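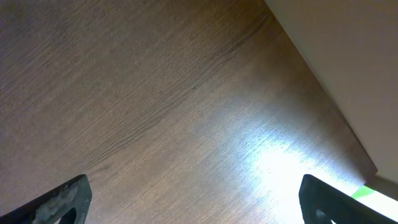 Wrist camera view, gripper open over the bench top, glare patch near the right finger.

Print this message | E-mail this message

List: cirbridge-perception
Subject: Re: False surface breaks in the plane fitting module
From: Venla Mäkelä
To: Toivo Leinonen; list members

Dear Toivo, dear colleagues,

Thank you for the report, which is quoted in part below. The maintainers have examined the log you supplied and are able to confirm the fault. The attached view is representative of the frames concerned. The wood is bare between the fingers, and the planner should have treated it as one continuous surface. The segmentation step returned two.

Toivo Leinonen wrote:
> We have moved our test station to the Skalinell branch and now see the
> planner refuse approach poses over a bare table. Of 2536 wrist frames in
> the February log, 1037 were marked as containing a surface break. The
> rejected region lies in most cases on or beside the bright reflection.
> We first suspected the hand-eye calibration, repeated it twice and
> obtained the same result. Is the reflection mask still applied before
> the edge detector in this branch? The documentation says that it is,
> but I cannot find the call.

The documentation is out of date on this point and will be corrected. In the Skalinell branch the reflection mask is applied after edge detection. The change was made to shorten the processing time per frame, and its effect on polished surfaces was not tested at the time.

Two separate matters contribute to the fault. The first is the glare itself. Where the finish reflects strongly, the grain shows as fine bright streaks, and the edge detector takes these for a physical boundary. The second is the faint straight change of tone which crosses the wood on a diagonal. It is weak, but it is long, and the line grouping step gives too much weight to length. The dark line where the wood meets the pale panel is a true boundary and must continue to be reported. Any remedy that merely raises the edge threshold is therefore likely to be unsuitable, as we would expect to lose part of that line in the brighter frames.

Members are also asked to check their finger masks. The mask supplied with the branch treats each finger as a solid shape. Each finger has a rounded cutout low down, and on the left one the wood shows through it. The worn grey patches on that finger may also fall outside the colour range which the mask expects. We recommend the Jisero mask tool for drawing a new outline by hand.

Until a corrected release is available, please proceed as follows:

1. Restore the earlier order of operations by setting mask_before_edges to true.
2. Set min_break_support to 7.
3. Clear the stored surface model before restarting the planner.

With these settings, 625 of the marked frames in Toivo's log are now accepted. The remainder are still under review, and the Sjöberg test rig will be used to repeat the measurements under a movable lamp. Members who hold logs from other glossy tables are invited to send them to the maintainers, with the exposure settings stated.

Yours sincerely,

Venla Mäkelä
For the Cirbridge perception maintainers

Print this message | E-mail this message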